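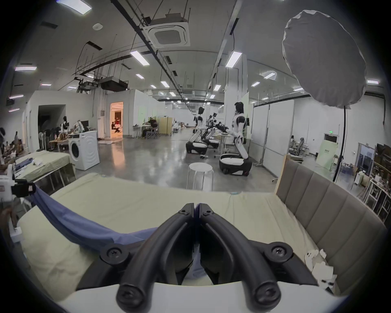
The Ullanier remote access service entered its second phase in January, and this report covers the work done under the grant since then. The purpose of the grant is to give home-based staff of small nonprofit offices a private, encrypted connection to their shared files. Most of these staff do not have an office of their own. Many connect from a bedroom, and the service has to suit that kind of use. Setup has therefore been reduced to a single installer and one sign-in page.

Enrollment. At the close of the reporting period, 113 accounts were active, against a target of 100. Another 23 accounts have been created but have not yet signed in. The Grulunby office has the largest share of users and was the first to move all of its staff off the old shared password.

Servers. Traffic now passes through two gateways, Ortner and Kila. Ortner carries the daily load. Kila was brought in as a standby and took over twice during the period, once for planned maintenance and once after a failed certificate renewal. On the second occasion users were disconnected and had to sign in again by hand. The renewal process has been rewritten and is now checked every night.

Logging. The grant agreement requires that no browsing records be kept. Connection times are stored for billing and are deleted at the end of each month. The written policy was revised to say this in plain terms - the earlier version left the retention period open.

Support. The help desk closed 190 requests. Most concerned forgotten passwords or home routers that blocked the connection. A short router guide has been posted, but it does not yet cover older models. Work on the phone app is behind schedule. The test version drops its connection when a phone moves from home wireless to a cell network, and release has been moved to the next period.

Budget. Spending is within the approved amount. We request permission to move unspent travel funds to server rental.

Submitted by Jarmo Pelkonen, Project Manager
August 18, 2019

Comments (3)

gatewaykeeper
Will the router guide be available in a version we can print?

M. at Grulunby
The new sign-in page is much easier. Still waiting on the phone app.

tallpine
Does the monthly deletion cover the backups too?

Related items
Ullanier Phase One Closing Report
Moving to the Kila Gateway: Notes for Office Managers
Connection Records Policy, Revised
Router Setup Guide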